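4.2 What lives in the bottom drawer

The lower pull-out is the least studied part of the shared refrigerator, and we think this is a mistake. The literature on office and dormitory kitchens has a good deal to say about the upper shelves, where the labeled lunches are, and about the door, where condiments go to spend their retirement. The drawer gets a sentence, usually in the limitations. Yet when we sorted the 233 item records from the Heltville building by where in the refrigerator each item was found, the drawer turned out to be where our coding scheme broke first and most often.

Part of the difficulty is physical. A shelf shows its contents from the front, and a person who opens the door is more or less forced to look at them. A drawer has to be pulled out and looked down into. People do this standing up, with one hand full, and they do it fast. In the interviews, respondents could name most of what they kept on the shelves and very little of what they kept below. One said that she "put drinks in the bottom," and on being asked which drinks, said "cold ones." We coded this as a partial answer.

The other part is a matter of manners. Items on a shelf are placed. Items in a drawer are, in the word most often used by our respondents, "dropped in." The distinction sounds small, but it carries a surprising amount of social weight. Something placed on a shelf has an owner until proven otherwise. Something dropped in a drawer has an owner for a shorter time, and after that it belongs to the drawer. We call this second condition drawer tenure, for lack of a better name, and we return to it in Section 5.

To code the drawer at all, we had to give up on two of the categories we had brought over from the shelf scheme. "Front row" and "back row" made no sense, as there are no rows in a drawer that anyone respects. In their place we used posture, which has three values: upright, lying, and leaning. An item is upright if it stands on its own base. It is lying if its long side is down. It is leaning if the coder had an argument about it. Posture proved easy to record and, for drinks, more telling than position, as can be seen in Figure 3.

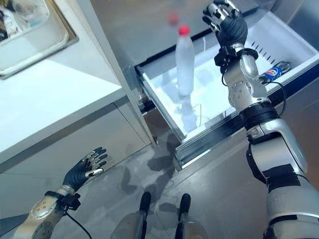 Figure 3. The pull-out drawer of the stainless steel refrigerator, open, beside the white counter and cabinet. Posture codes for the two drinks: bottle with red cap, upright; Pepsi can, lying.

4.3 Posture and the attention given to drinks

The two drinks in Figure 3 make a convenient pair, being in the same drawer at the same moment and having been treated so differently by gravity. The clear bottle stands up. Its contents look frosty white, and its red cap is bright enough to throw a faint red smudge onto the shiny steel above it. Anyone who opens the drawer will see the cap first. The blue can is over on its side toward the right of the drawer, with its logo in view, and it looks like something that has stopped expecting company.

We make no claim as to how the can came to be lying down. The posture code records a state, and the drawer keeps no diary. Respondents offered several theories about cans in general, the most popular being that the drawer is closed too hard by other people. No respondent reported closing it too hard personally. A second theory, held with real feeling by a minority, was that a can should be laid down on purpose because it "cools better that way." We did not test this, and we were asked not to start.

What we can report is how people talk about the two postures when they are shown a drawer and asked what they would take. Upright drinks were described as somebody's. Lying drinks were described as available. The effect held for bottles and cans alike, though it was stronger for cans, perhaps because a can lying down is so plainly a can lying down, while a bottle on its side raises the separate question of whether the cap is on tight. Of the 98 respondents who completed the drawer task, over half used some version of the word "abandoned" for a drink on its side. Asked how long a drink would have to lie there before it could be called abandoned, they gave answers ranging from overnight to "until January."

Caps deserve a short note. In the shelf data, color did very little work, as the labels did it all. In the drawer, where labels are seen from above at a bad angle or not at all, the cap becomes the name tag. Respondents described bottles as "the red one" or "the one with the green top," and several had come to think of a cap color as their own. This led to two recorded disputes at the Janel site, both over identical bottles from the same vending machine, and both settled by the disputants agreeing to drink something else.

We had expected the material of the drawer to matter more than it did. The drawers in the sample differ in finish, in depth, and in how willingly they slide. The one in Figure 3 has a white interior and a steel rim, with small black slots along the inner wall on the right. A white interior should, in principle, show spills and strays better than a gray one, and should therefore be kept tidier. We found no sign of this. What a white interior does show is anything thin and dark, while anything thin and white is granted a kind of amnesty. There is a thin white cord lying on the floor of the drawer near the bottle. Our item form had boxes for food, drink, condiment, ice pack, and medicine, and the cord went under "other," where it joined a teaspoon, a birthday candle, and a key.

4.4 The counter next door

No drawer should be read alone. In the course of coding we came to suspect that much of what happens in the refrigerator is decided on the nearest flat surface, and we began recording that surface as well. In Figure 3 this is the flat white countertop to the left, with a stainless steel sink or tray set into it. Clear plastic items are visible there that look like cups or containers. We coded them as "cups or containers," a category that had to be created for the purpose and that went on to become one of our busiest.

The distance between a drink and something to drink it from seems to matter a good deal. Where cups were kept within reach of the refrigerator, respondents told us they were more likely to pour a shared drink and put the bottle back. Where cups were across the room, they told us they were more likely to take the whole bottle and develop a theory of ownership on the way to their desk. Self-reports on this point should be handled with care. People are very willing to describe themselves as pourers.

The counter also acts as a waiting room. An item bound for the refrigerator is set down on it while the door or drawer is opened, and if the drawer is full, or stiff, or already open on somebody else's business, the item stays where it is. At the Benavides site, which had the smallest kitchen in the study, coders found that the counter held a standing population of drinks that were on their way in. Some had been on their way in for 28 days.

We should mention one practical trouble with this part of the coding. A pull-out drawer takes up floor when it is open, and in a narrow kitchen the open drawer and the person using it leave little room for anyone else. Cabinet doors beside it may have to wait their turn. Our respondents had worked out an etiquette for this without ever discussing it: the drawer has the right of way, the cabinet yields, and the person who wants only a cup reaches over the top of everyone and says sorry. We observed this so regularly that we stopped writing it down, which we now regret, as it would have made a good table.

4.5 Agreement between coders

Agreement on the type of item was high for drinks and low for everything else. Agreement on posture was close to perfect for upright and lying and poor for leaning, as the definition above might lead a reader to expect. After the first round we wrote a clarifying rule, the Grorel rule, named for the kitchen where the argument took place. It states that an item touching a wall of the drawer is leaning only if it would fall over were the wall removed. Coders were reminded that they were not to remove the wall.

The rule improved matters a little. The remaining disagreements were mostly over soft items, such as bags of salad and a partly used sleeve of tortillas, for which posture is perhaps more of a mood. We dropped soft items from the posture analysis and kept them in the counts. Hard items, including all bottles and cans, were kept in both, and it is on these that the comparison of shelf and drawer in the next section is based.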